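Community > Robots and Making > Open Days and Demos
2 min read

What to ask at a small robot arm demo?

Kekeli Abugri

I went to the open day at Rurside on 29th June and watched a demo of a little 3D-printed arm working over a box with a hole in the top. I run an after-school club and want to arrange a visit for the kids in December. The people at the table were busy, so I came away without asking much. My main question is why the box was covered in black marker lines. Is that for the robot or is it decoration? Also, is this something a group of 12-year-olds can follow, or will they be bored after 5 minutes?

Nkrumah Amegashie

I've helped at a few of these. I can't speak for the people who built that one, but busy backgrounds like that are often used to make the task harder for the vision side. An arm that finds a part on plain white paper can fail when the paper has stripes all over it. Ask them to run it both ways if they have time. 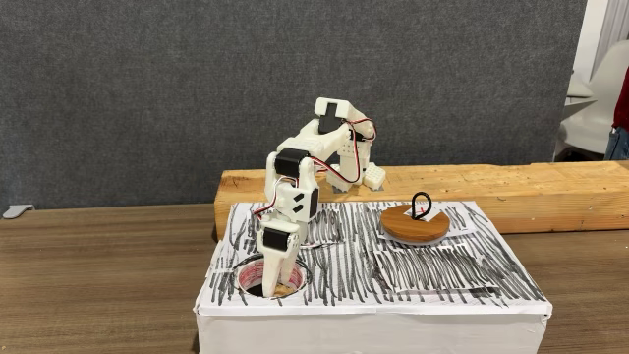
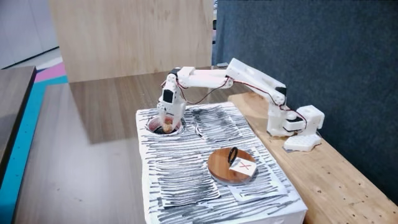
The arm with its gripper down in the hole, from two angles. The wooden disc with the black ring is on the right in both.

For kids, get them to watch the gripper first. Have them guess where it will go before it moves, then talk about why. Good things to ask the presenter:

- Does a person drive it, or does it run on its own?
- What happens if you move the box a little?
- How many tries out of 33 would it get right?

Keep groups to 4 or they can't see past each other. Call ahead, too. The Motix open day I went to had the arm switched off for most of the afternoon, and we stood there looking at a laptop.

If they let the kids near the bench, agree on a line to stand behind. Small servos still pinch, and loose wires get grabbed.

zeson_dad

We took ours to the Siddiqui one and they liked it fine. Bring snacks. No idea about the stripes, I figured somebody was testing a marker. Parking is bad so go early.

Kekeli Abugri

Thanks both. I'll email Rurside and ask about running it on plain paper.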